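Website Inspection Checklist: Heltosport store, Skendon theme

Last updated March 6, 2022

This is the list we use before a store goes live or changes theme. The comments are from the Heltosport inspection. The store runs on WordPress with the Skendon theme, hosting is with Lahlou, and orders go out through the Skurkavier shipping plugin. The catalog has 711 products. If your store is set up differently, skip the lines that don't apply and write N/A so the next person knows the line was read.

Results are marked OK, FIX or N/A. A FIX in sections 1 to 3 stops the launch. A FIX anywhere else goes on the work list with a date next to it.

1. Accounts and access

1.1 Administrator accounts listed and each one matched to a current user
Result: FIX
Comment: There were eight administrator accounts and the store needs two. Three belonged to an agency whose contract ended last September. The rest were staff who only edit product text. Agency accounts deleted, staff moved to the Shop Manager role.

1.2 Default "admin" username not in use
Result: OK

1.3 Two-step login switched on for administrators
Result: FIX
Comment: It was installed but set to optional. Now required. Recovery codes printed and kept in the office safe, not in the shared mail folder.

1.4 Login attempts limited
Result: OK
Comment: Lockout after five wrong passwords. Leave it there. A lower number locks out people on phones.

1.5 Hosting panel and domain registrar logins held by the store owner
Result: FIX
Comment: The Lahlou panel was fine. The domain was still registered to the old agency's email address. Transfer requested. Launch held until this was done.

2. Updates and backups

2.1 WordPress core on the current version
Result: OK

2.2 Theme on the current version, license key valid
Result: FIX
Comment: Skendon was two releases behind. The license had lapsed, so the dashboard showed no update notice at all and everyone assumed the theme was up to date. Check the license page itself, not the notices.

2.3 Child theme in use for any code changes
Result: FIX
Comment: Someone had edited header.php in the parent theme to move the cart icon. The change would have been lost at the next update. Moved to a child theme before updating.

2.4 Inactive themes and plugins removed
Result: FIX
Comment: Switched off is still on the server. The old slider plugin had not been updated in years. Removed. Keep one default WordPress theme for troubleshooting.

2.5 Backup taken, downloaded and restored on a test site
Result: OK
Comment: Lahlou takes a nightly backup. We restored it to the staging site and the orders, images and menus all came back. Only mark this line OK if you did the restore.

2.6 Backup copy kept somewhere other than the web host
Result: FIX
Comment: There wasn't one. Weekly copy now set up.

3. Checkout and customer data

3.1 Whole site loads over HTTPS with no mixed content warnings
Result: FIX
Comment: The home page and checkout were clean. The size guide loaded two images over plain HTTP, and that was enough for the browser to drop the padlock. Links corrected.

3.2 Payment gateway in live mode, test cards refused
Result: OK

3.3 Card numbers not stored on the site
Result: OK
Comment: Card fields are served by the gateway. Also check the order notes. On other stores we have found phone orders with the full card number typed into the notes box.

3.4 Order emails reach the customer and the warehouse
Result: FIX
Comment: Customer email arrived. Warehouse email went to spam. Mail was being sent straight from the web server, and moving to a proper mail service fixed it.

3.5 Privacy policy and returns page linked from checkout
Result: OK
Comment: The returns page opened in the same tab and emptied the form. Changed to a new tab.

3.6 Cookie notice works with the keyboard and can be refused
Result: FIX
Comment: The refuse button was there but was gray on gray in the Skendon dark color scheme. Color changed in the child theme.

4. Shipping setup

4.1 Shipping zones cover every place the store sells to
Result: OK

4.2 Product weights filled in
Result: FIX
Comment: Skurkavier treats an empty weight as zero and quotes the lowest rate. Export the product list and sort by weight before you look at anything else here. The store had been paying the difference on rackets and gym mats.

4.3 Oversize items flagged
Result: FIX
Comment: Wheeled bags and hard cases had weights but no dimensions. On these the size sets the price. Measure them closed, with the handle down and wheels included.

4.4 Tracking link in the order email opens the right page
Result: OK

4.5 Pickup option hidden when the shop is closed for the holidays
Result: N/A
Comment: No pickup offered.

5. Theme and layout

5.1 Home page checked on a phone, a tablet and a desktop screen
Result: FIX
Comment: Skendon has a large banner with text over it. On a phone the text covered the button – you could see it but not tap it. Shorter headline used on mobile.

5.2 Demo content removed
Result: FIX
Comment: The demo import had left a blog post, a made-up street address in the footer and a "Meet the Team" page that was out of the menu but still in the sitemap. Search the site for "lorem" and then read the footer yourself.

5.3 Menus work without a mouse
Result: OK

5.4 Text readable against its background
Result: FIX
Comment: Sale prices in light orange failed. Darker shade used.

5.5 Pop-ups can be closed on a small screen
Result: FIX
Comment: Newsletter pop-up had its close button off the side of the screen on older phones. The store decided to drop the pop-up.

6. Images

6.1 Images sized before upload
Result: FIX
Comment: Most of the catalog had been uploaded at full camera size and shrunk by the theme. Category pages took a long time on mobile data. Images resized and compressed in a batch overnight, with the originals kept on a drive.

6.2 Thumbnails regenerated after the theme change
Result: FIX
Comment: Skendon uses square thumbnails and the old theme used tall ones. Until they are regenerated, WordPress serves whatever is closest and the grid looks uneven. Do this at night on shared hosting.

6.3 Alt text present on product images
Result: FIX
Comment: Missing on older products. Short and plain is fine. Don't paste in the product title with every keyword after it.

6.4 Lazy loading on, except for the first image on the page
Result: OK

6.5 Store has the right to use every image
Result: OK
Comment: Supplier images covered by the supplier agreements. Copies of those are in the launch folder.
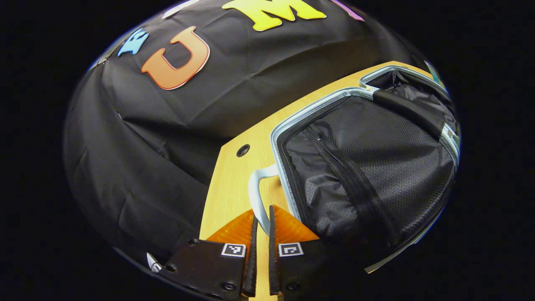

A reader wrote in that 6.2 should come before 6.1 on any store with little disk space, and that on his own site the regeneration filled the hosting account halfway through and took the checkout down with it. We would still resize first, as smaller originals make the job quicker, but the warning is a fair one. Check free space in the hosting panel before starting. Delete the old thumbnail sizes when the new ones are in place.

7. After launch

7.1 Old addresses redirect to the new pages
Result: FIX
Comment: Category addresses changed with the new menu. Redirects added from the list of most visited pages, then from the 404 log as it filled up.

7.2 "Discourage search engines" box unticked
Result: FIX
Comment: Still ticked from staging. We find this one often.

7.3 Real order placed, paid, shipped and refunded
Result: OK
Comment: Use a real card and a cheap product. The refund took five days to show up on the statement.

7.4 Error log read on the first and second day
Result: OK
Comment: Some notices from Skurkavier about an old PHP function. No effect on orders. Reported to the plugin's support desk.

7.5 Sections 1 and 2 repeated
Result: Open
Comment: Due in September, or sooner if staff change. Domain transfer from 1.5 to be confirmed again at that time.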